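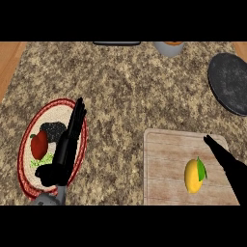
# Wimska two-arm cell: set-up and upkeep meeting

Held 4 December 2025 at the Jutport workshop, upstairs room, with the Vekar maintenance side on the line for the first half. Apologies were received from the night shift, who had very sensibly gone to bed.

## 1. Last minutes

Agreed as written, apart from the spelling of Bautista, which has now been put right in all the places we could find it.

## 2. The simulated counter

We spent a good long while on this one, and it was a cheerful discussion. The granite counter is the scene we now use for checking arm positions before anything is sent to the real cell, and everybody was pleased with how it has come along. The left arm works over the woven mat with the red pepper and the lettuce, and the right arm has the cutting board with the yellow fruit on it. Between them is a nice open stretch of granite, and it was agreed that this should be left open, however tempting it is to put something there.

The right hand stops short of the fruit, with a bit of board still showing between the fingertips and the leaf. The set-up team would like this kept as the standard waiting position for the right arm. There was some friendly disagreement over whether the left hand should wait upright over the mat as it does now, or be drawn back towards the near edge so the pepper is easier to get at from above. We shall try both in January and look at them side by side.

The large dark disc on the right stays where it is for the present. One of the operators asked whether the right elbow might come too near it on a wide swing, and the set-up team will run the widest swing we use and report back.

**Action:** set-up team to save the present arm positions under a new name before changing anything at all, please.

## 3. Right wrist on the real cell

The wrist has been making a faint ticking sound on slow turns. Vekar listened to a recording and think it is the cable clip working against the cover, and they were kind enough to talk us through the check while we had them. Power off at the wall, arm resting on its stand, cover off, and then turn the wrist gently by hand through its full travel while somebody else watches the clip. If the clip is worn, there are 2 spares in the Bautista drawer (the one that sticks, so lift as you pull).

The cover screws were found a little loose last time. They are to be done up evenly, going across from one to the other, and marked with the paint pen afterwards.

**Action:** day shift to do the check before the next long run, and to write down what they find even if it is nothing.

## 4. Finger pads and homing

Pads are now looked at every 30 hours of running, and the new log sheet has been well received, especially the bigger boxes. The left arm has been homed 51 times on the present pads without a fault, and we all agreed that was very good going. The right arm had 8 slow starts over the same spell, all of them first thing in the morning. The heater will be switched on earlier for a week to see if that helps.

**Action:** morning operator to note the room temperature beside each start.

## 5. Any other business

The label on the stop button at the door end is peeling and will be replaced. The long hex key is missing again, and whoever has it is warmly invited to return it to the board, with no questions asked.

Next meeting in January, same room, and the set-up team will bring both versions of the left arm position on the big screen.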